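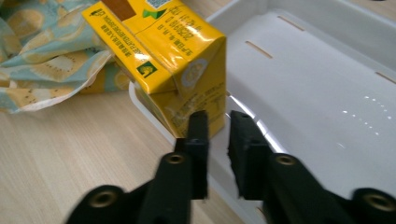 Drink cartons should be emptied, flattened and set aside on the day they are used. A carton left standing on a counter with a little juice or milk tea in the bottom will attract ants in warm weather, and the residue becomes difficult to rinse out. Residents should look over the carton before deciding where it goes. The printing on a yellow carton with rows of Chinese characters may include small dates or batch-style numbers near the top, along with a round emblem on a side panel that resembles a recycling or certification mark. Marks of this kind differ from one country to another, and an imported carton should be sorted by its material and not by its emblem alone. Creases and dents in the sides are no obstacle to recycling. A full carton that is swollen or leaking at a seam should be discarded unopened.

To prepare a carton for collection:

Pour out what is left and remove the straw, if there is one.
Open the folded corners at the top and bottom.
Rinse once with cold water and shake out.
Press flat from the bottom upward.
Stand the flattened carton on its edge to dry overnight.

Dry cartons may be placed in the paper and carton bin at the Vadmont entrance. Wet cartons should not be stacked inside one another. Straws, plastic wrap and loose caps go in general waste. The Malau entrance has no carton bin at present.

Cloth Bags and Pouches

Cloth bags used for lunches and drinks require more frequent washing than most households give them. A bag that carries only sealed items may be washed every second week. A bag that has carried fruit, bread or an opened drink should be washed the same evening.

Turn the bag inside out and shake the crumbs from the seams over a sink. Printed fabrics should be washed in cool water with a mild soap and kept out of direct sun while drying. Bags with a coated or shiny surface should be wiped with a damp cloth and hung open. They should not be put through a hot dryer, and an iron should be used only on the lowest setting with a towel between the iron and the cloth. Fold each bag when it is fully dry and store it in a drawer or on a hook. A damp bag left bunched on a table can leave a mark in the finish.

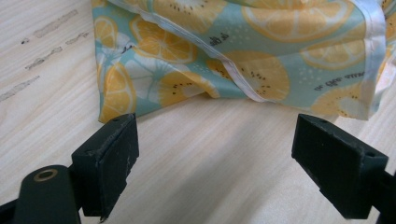
Bags with a drawstring are best dried with the string pulled fully out to one side, as the channel holds water longer than the rest of the cloth.

Pale Wooden Tabletops

Light-colored wood shows gray smudges readily. Common causes include rubber feet on small appliances, the soles of shoes placed on a table for polishing, and the dried residue of adhesive labels. The following method is recommended for sealed surfaces. It should be tried first on the underside of the table.

Wipe the surface with a soft cloth wrung out in warm water. If the mark remains, add one drop of dish soap to the cloth and rub lightly in the direction of the grain. For rubber marks, a clean white eraser is often sufficient. Brush away the crumbs, wipe again with plain water and dry at once with a second cloth. Scouring pads, bleach and kitchen cleansers containing grit must not be used, as they dull the finish and the dull patch will be more noticeable than the original smudge.

Unsealed wood should not be wetted. Residents who are unsure whether a table is sealed may place a single drop of water on the underside. A drop that stays rounded after 2 minutes indicates a sealed surface.

Felt pads for appliance feet are available from the Lalten household desk in sheets of 81. One sheet is allowed per apartment. Requests should be addressed to Lamai Kongkaew and should include the apartment number.

These notes were prepared by Daranee Tanasarn and reviewed by Trefor Bevan. They replace the sheet dated April 25, 2021. Corrections may be left at the household desk.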